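Test kitchen notebook, Tuesday, started 7.40

Oat base, fourth go at the set custard. Gobnait in from nine, me on my own before that.

Carried over from last time: the Ondholm oats give a cleaner taste than the Flanagan ones but the milk splits sooner when it goes over the heat. We had put that down to the blender. I don't think it is the blender now. Same blender, same jug, same speed this morning with both bags, and the Ondholm batch went grainy well before the other one did.

Soaked 212 g of each overnight in the cold room, drained, rinsed twice, blended with fresh cold water for 40 seconds. Strained through the fine bag without squeezing. Squeezing gets you more milk and a lot more slime, and the slime is what makes the custard pull into strings off the spoon. I squeezed one small cup separately to check and it did exactly that. Threw it out.

Batch A (Flanagan). Milk, sugar, cornflour slaked in a bit of the cold milk, pinch of salt, vanilla at the end. Thickened evenly. Tasted of porridge, which we knew. Set in the small pots by eleven and held its edge when turned out. A little dull on the surface.

Batch B (Ondholm). Same again. Started to catch on the bottom before it thickened, and there were soft lumps by the time it came off. Passed it through a sieve and it was passable. Better flavour, slightly sweet without the vanilla. Wept in the fridge, enough to tip a spoonful of liquid off each pot.

Batch C (half and half). Gobnait's idea. I expected the worst of both and was wrong. It thickened almost like A, tasted more like B, and only one pot out of the tray had any liquid on top. This is the one to take further.

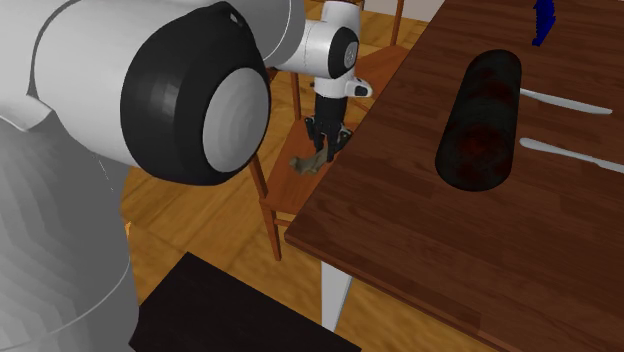 Robot arm with its gripper over a wooden chair, dark brown table next to it (rendered).

After lunch we did coconut for the Wornemum order. They want a pouring cream for the fruit puddings, no dairy, no nuts, and it mustn't taste strongly of coconut. That last part is the trouble. Tried the Ranar tinned milk let down with the oat milk from batch A. At equal parts you still get sunscreen. At one part Ranar to three parts oat it is mild, but too thin to sit on anything, it just runs under the fruit.

Gobnait warmed the thin one gently with a spoonful of sunflower oil and used the stick blender. Much better body. It stayed together in the jug until we finished at half four. Left a covered jar in the fridge to see whether it separates overnight. Label says "coconut 1:3 + oil", please don't use it in the tea.

Rice milk: no luck again. Sweet, watery, and it won't thicken without so much cornflour that you can taste the starch. I would drop it from the custards altogether. It was fine in the pancakes, and if anyone wants to keep a bag of rice going, that's the place for it.

Pancakes, for the record: 237 ml rice milk to one mug of plain flour, baking powder, a spoon of cider vinegar. Rested while we washed up. First one stuck, the rest were good, with crisp edges. They went cold and leathery quicker than the oat ones do.

Costs. I worked out batch C at 51p a pot with the glass pot and lid included. The Ondholm oats are most of the difference between that and A. If we went to a third Ondholm instead of half it would come down a bit, but I want to taste that before putting a figure on it.

Things that went wrong and are my fault: salted batch A twice on the first attempt and had to start it over, so the timings on the wall sheet for A are from the second pan. Also used the heavy pan for A and the lighter one for B. Gobnait spotted this when she was drying up. That could account for the catching, so B isn't a fair result and should be done again in the heavy pan before we blame the oats. I've left what I wrote further up as it was.

To do:
- B again, heavy pan, lower heat, stir with the flat spatula
- C at one third Ondholm
- Check the coconut jar first thing, write down whether it has split before anyone shakes it
- Ask Wornemum how long the cream has to keep once opened
- New straining bag, the seam on the old one is going
- Order more Ranar, two tins left

Gobnait took four of the C pots home to try with stewed rhubarb. Notes from her to go in under this entry.

G.R.: Rhubarb too sharp for it, made the top go thin. Fine with stewed apple. Nice texture, could take less sugar. One pot kept till the next evening and no liquid on it.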